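Choosing a Delay Pedal for the Nominden Rig

Following the review of the Borkico overdrive, this post addresses the selection of a delay pedal for a small club rig. The two units under consideration were the Amari analog delay and the Macapagal digital delay, both tested through the same tube combo.

The Amari offers a maximum delay time of 900 milliseconds and darkens noticeably with each repeat. The Macapagal provides 13 presets and a tap tempo switch.
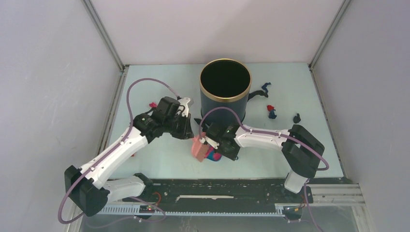 Posted by the site editor, guitarist with Nominden
9th February

For rehearsal purposes, the Macapagal was the easier unit to operate. Presets were recalled without delay, and tempo changes between songs presented no difficulty. The Amari required adjustment by hand, but its repeats sat better behind a vocal - particularly at low mix settings.

The Amari has been retained. A further report will follow in March, after five performances.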